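Starnholm Onion Fair

The Starnholm Onion Fair is an annual agricultural fair held in the village of Starnholm each April. It is devoted to overwintered onions, shallots and leeks, and draws over 1,000 visitors in most years.

History

The fair grew out of a seed exchange started by Ourania Gavalas, a grower at Dikavell Farm. The first gathering took place in a barn and had four stalls. It moved to the market field after the farm's lower road was widened. Kosmas Vlachopoulos succeeded Gavalas as director and added the plant sale.

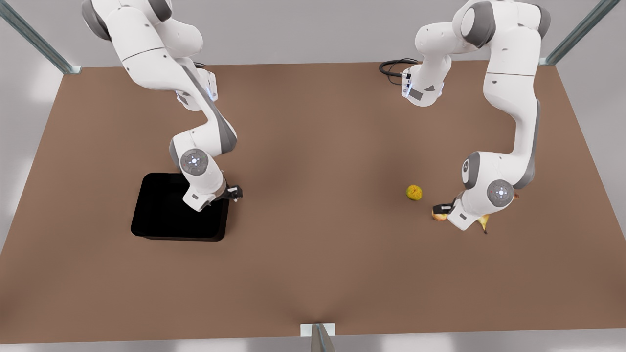

Two white robot arms above a brown tabletop (computer rendering).

Events

Growers enter onions in classes for weight, color and keeping quality. Entries must be raised from seed by the exhibitor, and the list closes on 2nd December of the preceding year. The Naidoo Cup is awarded for the best braided string. Cooking demonstrations are given in the long tent, where onion soup and leek pie are sold by the portion.

Site

The market field lies beside the Ristunell canal and has room for 105 stalls. Two greenhouses at its northern end are open to the public during the fair. They are used for the rest of the year by the village school, which raises leek and herb seedlings there.

See also

Seed exchange
Allium
Dikavell Farm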